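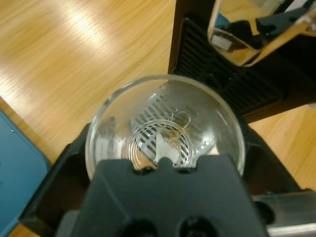

Station 2, drinks demonstration. Glass held over the drip tray of the coffee machine.

Drellenik Open Day – Demonstration Area Safety Checklist
Area: Shojaei Hall, ground floor, stations 1 to 4
Date of inspection: Tue 25 July
Inspected by: Kalevi Valtonen
Station lead present: Joaquín Escobar (stations 1 and 2)
Visitors booked: 52, in two groups

Key: OK = no action. A = action needed before doors open. C = comment only. N/A = does not apply.

SECTION A. HALL AND ACCESS

A1. Main doors open fully and are not wedged with furniture. OK

A2. Fire exit route at the back of the hall clear. A
Comment: Two flight cases from the Guvotska delivery were standing in the route. Moved to the store while I was there. The route must still be clear when the second group comes in, so please don't bring the cases back until the hall is closed.

A3. Fire exit signs lit. OK

A4. Fire extinguishers in place and in date. OK
Comment: CO2 extinguisher by station 3 is next due a service in December.

A5. Floor dry, level and free of loose items. A
Comment: Edge of the mat inside the main doors is lifting on the left. Tape it or take it up.

A6. Step-free route to every station. OK
Comment: Checked with the hall wheelchair. Tight between stations 2 and 3 but it does go through. Don't put the banner stand there.

A7. Visitor numbers in the hall under the agreed limit. C
Comment: The limit is 39 visitors at a time. The groups need to be kept separate, with the first one out to the canteen before the second one is called. Last year they overlapped for several minutes.

SECTION B. ELECTRICAL AND CABLES

B1. All plugs and leads visibly undamaged. A
Comment: Extension lead at station 4 has a cracked plug top. Taken out of use and tagged. Spare fetched from the workshop.

B2. Portable equipment test labels present and in date. OK
Comment: Label on the coffee machine at station 2 was missing on my first visit. Machine has since been tested and I have seen the record.

B3. No extension lead plugged into another. OK

B4. Cables crossing a walkway covered. A
Comment: Cover needed between the wall socket and station 3. The cover at station 1 is fine.

B5. Sockets and leads kept away from water. C
Comment: Applies to station 2 mainly. The lead now leaves from the back of the table and drops straight down. Keep the jug for topping up the machine on the side table, with a cloth beside it.

SECTION C. ROBOT ARMS, ALL STATIONS

C1. Arm firmly fixed to its base, fixings checked by hand. OK

C2. Emergency stop within reach of the operator. OK
Comment: At station 1 it was hanging on its lead. It is now in the bracket. Leave it there.

C3. Emergency stop tested at each station. OK
Comment: Tested with the arm moving at demonstration speed, empty gripper. All four stopped as they should and none started again on release without the reset being pressed. Joaquín repeated the test at stations 1 and 2 while I watched.

C4. Second stop button available to the host on the visitor side. A
Comment: Fitted at 1, 2 and 4. Station 3 does not have one. Station 3 stays off until it does.

C5. Speed limited to the demonstration setting. OK
Comment: Setting is locked with the supervisor code. I tried to change it from the ordinary login and could not.

C6. Arm cannot reach past the barrier line at full stretch. A
Comment: Correct at stations 1, 3 and 4. At station 2 the arm came closer to the barrier than the drawing shows, because the table had been pulled forward to get at the socket. Table to go back to the floor marks and the reach to be checked again with the arm moved slowly by hand.

C7. Barriers in place and stable. OK
Comment: Rope barriers are enough for adults. The afternoon group has children in it – see section E.

C8. Gripper fixings tight, no cracks or sharp edges. OK
Comment: Checked with power off.

C9. Operator's name on the station card. A
Comment: Blank at station 4.

SECTION D. STATION BY STATION

Station 1: Sorting (Tesero demonstration)

D1. Parts too large to be a choking risk. OK

D2. Bins stable and not overfilled. OK

D3. Visitors not invited to hand parts to the arm. C
Comment: In rehearsal one of the hosts held a block out for the arm to take. It makes a nice moment but it is not in the risk assessment. Visitors can put a block on the feeder with the arm paused, and the host starts it again once everyone is back behind the rope.

Station 2: Drinks

D4. Table stable and wiped down. OK

D5. Coffee machine level and not able to slide. OK
Comment: Pushed from the front and from the side, did not move.

D6. Glassware sound. A
Comment: Went through the box with Joaquín. One glass had a chip in the rim and has been thrown away. Check each glass again by eye and fingertip before it goes to the gripper, every run. Any doubt, put it aside.

D7. Grip force set for glass. OK
Comment: Separate program from the one used for mugs. The operator must confirm on screen which is loaded before the first run of each group. I would like the two program names to look less alike.

D8. Glass held upright and steady over the drip tray. OK
Comment: Done with an empty glass. The full movement was repeated five times and the glass did not slip in any of them. I have no objection to this part of the demonstration going ahead with the glass empty.

D9. Hot drinks. A
Comment: No hot drink to be dispensed into a glass. These glasses are not marked as suitable for it and I could not find the supplier's sheet. If a coffee is to be made in front of visitors it goes in a mug, the arm sets the mug down, and the host passes it over once the arm has gone back to its rest position. The arm does not hand anything hot to a visitor.

D10. Drip tray emptied and seated properly. C
Comment: Add to the operator's list between groups. Push the tray fully home and look at the grille from above, as a raised corner would be enough to tip a glass.

D11. Loose trays and other items outside the path of the arm. C
Comment: Anything kept on the table should have its place marked with tape so it goes back to the same spot. The arm has no way of knowing if it has been moved.

D12. Broken glass kit at the station. A
Comment: Dustpan and gloves were there, but no rigid container. A lidded tub will do if it is labelled. If a glass breaks: stop button, visitors back, power off, then clear up. Wipe the gripper as well as the table.

D13. Drinks for visitors prepared with clean hands and clean cups. OK
Comment: Demonstration glasses are not for drinking from. Serve water from the canteen cups.

Station 3: Drawing arm

D14. Pens non-toxic, caps on when idle. OK

D15. Paper feed guarded. OK
Comment: Station otherwise ready. Held by C4.

Station 4: Hand guiding (visitors may touch the arm)

D16. Contact force limit set and tested. OK
Comment: Tested with the gauge at the elbow and wrist. Readings are on the separate sheet.

D17. No gripper fitted. OK
Comment: Plain round end cap only. Please keep it that way even if a visitor asks to see it pick something up.

D18. One visitor at a time, long hair tied back, lanyards off. C
Comment: Lanyards are the one people forget. The visitor badges should be clip-on, and there is a bag of clips at reception.

SECTION E. PEOPLE

E1. One operator and one host at each running station. A
Comment: Station 4 has a host but no operator for the second group. Close it if no cover is found.

E2. Staff know the assembly point. OK

E3. First aider named and on site throughout. OK
Comment: Name and extension number are on the board by the doors.

E4. Children. A
Comment: Minimum age for station 4 is 7, with an adult. Under that age they watch from behind the barrier. The age needs to be on the sign at the station as well as in the booking email. At station 2 swap the rope for the solid panels before the afternoon group.

E5. Hosts briefed on what to say if an arm stops by itself. OK
Comment: Tell visitors it has stopped, wait for the operator. No reaching in to free anything, even when it looks obvious what is stuck.

RESULT

Stations 1 and 4: may run once the A items above are signed off.
Station 2: may run with an empty glass after C6, D6 and D12 are done. Mugs only for hot drinks.
Station 3: not to run until C4 is closed.

Joaquín to ring me when the station 2 table is back on its marks. I need about 10 minutes there to repeat the reach check.

Signed: K. Valtonen
Copy to: J. Escobar, reception, hall folder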